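Ingénieur·e logiciel perception et planification, manipulation fine (F/H/X)

Lalbridge – équipe Zeng
CDI, temps plein, télétravail possible deux jours par semaine
Référence de l'offre : 3925
Candidatures ouvertes jusqu'au jeudi 3 septembre 2026

L'équipe

Lalbridge développe des logiciels pour la manipulation robotisée d'objets du quotidien. Nous travaillons surtout dans des cuisines, sur des gestes que tout le monde fait sans y penser : prendre un couvert, le ranger dans son panier, sortir un bol d'une pile, refermer un tiroir. Et c'est passionnant, parce que presque tout ce qui semble facile résiste !

Nous sommes 29, et l'équipe Zeng, qui recrute, s'occupe de toute la chaîne entre les capteurs et la commande de la pince. Zeng est aussi le nom de notre planificateur. Il s'appuie sur Dadent, notre bibliothèque de perception, et sur Starnness, l'outil maison avec lequel on rejoue, annote et compare les démonstrations. Les trois sont écrits en C++ et en Python, et les trois ont besoin de vous.

Ce que vous ferez

Vous reprendrez l'estimation de pose des objets fins dans Dadent. Baguettes, pailles, manches de couverts : la profondeur est bruitée, les occultations par les doigts sont permanentes, et nos modèles actuels confondent encore deux tiges qui se touchent. Il y a de la place pour essayer des idées.

Vous travaillerez ensuite sur la planification de saisie à deux pinces, avec évitement de collision entre les bras et replanification en cours de geste. Le budget est de 400 ms par replanification ; on y arrive souvent, pas toujours, et on aimerait bien que ce soit toujours.

Enfin, vous contribuerez à Starnness : synchronisation des flux, détection des démonstrations inutilisables, tests de non-régression. La base de référence compte 1553 démonstrations. Chaque fusion sur la branche principale les rejoue dans la nuit, et le rapport du matin se lit avec le café (il est parfois cruel).

Sur le terrain

Une partie du travail se fait debout, à côté de la table. Comptez une journée par semaine en séance de manipulation, pinces en main. Les objets sont choisis pour embêter la perception : une seule baguette en bois tenue droite entre deux doigts garnis de bleu, un panier jaune ajouré qui projette son ombre sur une nappe à motifs.
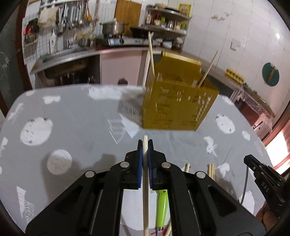

Votre profil

Vous programmez avec aisance en C++ moderne et en Python, et vous aimez lire le code des autres autant que le vôtre. Vous avez déjà fait tourner un algorithme de vision ou de planification sur du matériel réel, en laboratoire, en entreprise ou dans votre garage. La géométrie 3D, les repères et les étalonnages main-œil ne vous font pas peur.

Une expérience de ROS 2, de l'apprentissage par imitation ou de l'optimisation de trajectoires sera appréciée. Le diplôme compte peu pour nous. Le français ou l'anglais suffit, l'équipe passe de l'un à l'autre toute la journée.

Pour postuler

Envoyez un CV et une page libre sur un bug de robotique que vous avez mis longtemps à comprendre, via le formulaire de notre site, en rappelant la référence de l'offre. Pas de lettre de motivation. Suivront un échange en visio, puis une demi-journée sur place avec l'équipe, sur un vrai problème tiré de Starnness. Le déplacement est pris en charge et chaque candidature reçoit une réponse.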